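Support ticket: Label printer drops jobs after the print server move
Status: Resolved
Opened: September 2025
Assigned to: Ilango D'Souza
Site: Rao building, ground floor
Affected: Kuvell label printer (networked), Zudero print queue software

Reported problem

Labels sent from the stores desk go into the Zudero queue, show as "sent", and then do not print. If the user sends the same job a second time, both copies come out together. The fault started the morning after the print server was moved to the new virtual host. Single labels are worse than batches. The office laser printers on the same server are not affected.

The user has been switching the printer off and on to clear it. That works for a while, then the fault comes back.

Log entry 1 – basic checks

Printer powered on, green light steady, no error on the panel. Media loaded correctly and the head is clean. Self-test label printed from the front panel with no delay, so the print side of the unit is fine.

Ping from the stores desk to the printer: replies at normal times. Ping from the print server: first packet lost, the rest fine. Repeated after a few minutes of no traffic and got the same result. Repeated straight away and lost nothing.

Swapped the patch lead at the wall. No change. Put the old lead back.

Log entry 2 – power saving

The printer has a network sleep setting, found under System > Power. It was set to 6 minutes. Idle time between jobs at stores is often longer than that, so the card would be asleep for most single labels. Turned network sleep off and left it for the afternoon.

Result: better, but not fixed. Two jobs still hung. Power saving was making the fault show up more often but is not the cause.

Note for anyone reading later: the menu does not save the change unless you back out to the top level. My first attempt did not stick.

Log entry 3 – queue settings

Compared the Zudero port settings with a printout of the old server's settings from April. The differences:

Old server: raw port, status checking off, timeout 90 seconds.
New server: raw port, status checking on, timeout 33 seconds.

The new values are the installer defaults. They were not carried over in the move. With status checking on, the server asks the printer for its state before it releases a job. This model does not answer that request reliably, so the server marks the printer as offline and holds the job. The next job forces a new connection and both are released, which matches what the user saw. 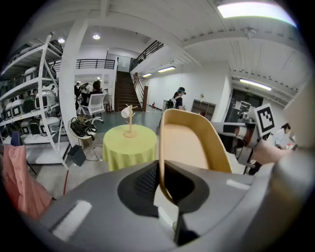 Log entry 4 – fix applied

1. Paused the queue and cleared the held jobs.
2. Turned off status checking on the port.
3. Set the timeout back to 90 seconds.
4. Restarted the Zudero service on the print server.
5. Resumed the queue and sent a single test label from the stores desk.

The test label printed at once. Left the printer idle over lunch and sent another – same result. Network sleep was left off for now.

Log entry 5 – duplicate address

While checking the lost first packet I found an old reservation for the printer's address on the Kivberg router, tied to a unit that was retired some time ago. It was not in conflict with anything live. Removed it and added a reservation for the current printer. The lost packet has not come back, though I can't say for certain that the old entry was behind it.

Follow-up

Stores desk reports no missing labels after a full week of normal use. The user has been asked to stop power cycling the printer and to call the help desk if a job hangs.

Port settings for the other label queues still need to be checked against the April printout. Raised as a separate ticket.

Closed by Ilango D'Souza.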